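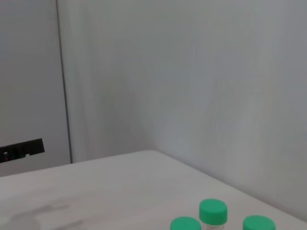 *Light grey panel meeting a paler wall, with a dark seam between them.*

## Where office sound gets through

Eylül Şimşekoğlu has tested meeting rooms for Drostetti since January of last year. Her list stands at 538 rooms, most of them in older office buildings that have been divided and redivided by successive tenants.

The usual complaint is that speech can be understood next door. "People blame the wall," she says. "They ask for a thicker one. The wall is often fine. I look at the ceiling first, then the door, then the edges."

In the Zamport building, a job she finished this winter, the partitions stopped at the suspended ceiling. The space above the tiles was shared by every room on the floor. Field tests gave a difference of 31 decibels between two adjoining rooms, well below what the partition supplier, Binex, had quoted for the same wall in the laboratory.

"A lab figure is for one piece of wall, sealed all the way round," Şimşekoğlu says. "On site you measure the wall plus everything connected to it. You have to expect a lower number. The question is how much lower."

Her preferred repair for a shared ceiling space is a barrier of plasterboard or loaded vinyl, fixed to the slab and sealed at each pipe and cable tray. It is slow work. At Zamport the installers had to move ductwork in two rooms before they could reach the slab at all, and the return air path needed a lined transfer duct so that the rooms would still ventilate.

Doors come next. She recommends a solid core leaf with perimeter seals and a drop seal at the bottom, adjusted after the carpet is laid. "The seal is set on bare concrete, the carpet goes in, and the door starts to drag. Someone winds the seal up to stop it dragging. Then you have a gap of 5 millimetres across the full width."

She is less interested in foam tiles, which clients often buy before they call her. "They change how the room sounds when you're in it. Echo goes down, and speech is easier on a conference call. Very little changes for the person on the other side."

Sealant is the cheapest item on most of her reports. She specifies a non-hardening acoustic type at the floor track, the head track and any junction with a window mullion. Mullions are a particular nuisance, being hollow, and she now asks for a cover panel on both faces.

Her next job is the Vaněk offices, where testing will be done after hours with the air conditioning running, then repeated with it off.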